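Trying Out Grippers at Wivmont: Your Questions Answered

Which fingers can I try?
We keep two kinds ready to go, the Sikitz and the Dremeno, and you're welcome to spend as long as you like with each of them. Most visitors begin with laundry, and we're always glad when they do, as soft things tell you so much more about a grip than blocks ever will!
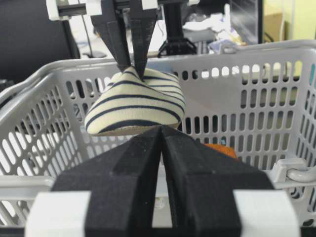

Striped fabric item held by the second arm over the laundry basket, seen from the wrist camera above the black fingers.

Do I have to use both arms?
Not at all. Plenty of people start with one and add the other once they feel settled (Rhiannon Parri will happily sit with you while you switch over).

How long is a session?
Sessions start at 9 in the morning and run for two hours, with some 11 pickups in the standard comparison. If you'd like to repeat a few, please do.

Can I bring my own controller?
Yes, and we love seeing them! Just write to Benedetta D'Amico beforehand so she can check that it talks nicely to our Pumphrey software. Visits in May fill up early, so do drop her a line soon.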